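Stacking cups keep getting stuck together – how do you store yours?
Posted by Triin Zariņš in Kitchen & Storage, 30th April

I bought a set of the Tondora tumblers last September and I love them, but they eat up my whole shelf unless I nest them. The trouble is that once one is inside another I can't get them apart! Last night I was running hot water over two of them while my guests stood there waiting for a drink. My shelf is a Jolholm, 30 cm deep, so leaving them all single isn't going to work. What do you all do?

3 replies

Sigita Jankauskaitė
Oh, I've been there. I stopped making tall towers and only stack in pairs now, and that fixed most of it for me.

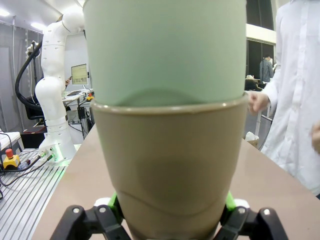

Pairs are easy to grab and they don't wedge as hard, because there's no pile pushing down on the bottom one. I also mix colors, like the mint green one inside the tan one, so I can see right away where one cup stops and the next starts. Then I hold the lower cup by its base and twist the top one out – twist, don't pull. And dry them overnight before you nest them, I think damp cups are the worst for sticking.

Vija Urbonaitė
just buy different cups lol. mine are from Kütt and have handles

Vija Grīnberga
Sigita's right about pairs. Two things I'd add:

Put the cup with more taper on the inside. If a lot of it still stands up above the rim of the outer one, you've got plenty to hold on to.

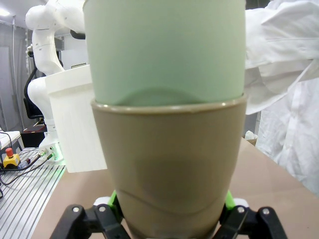

Stuck already? Cold water in the inner cup, warm water around the outer one, wait a few minutes and wiggle. I've saved a couple of Votudden mugs that way. Please don't use a knife, I chipped a rim doing that and I'm still mad about it.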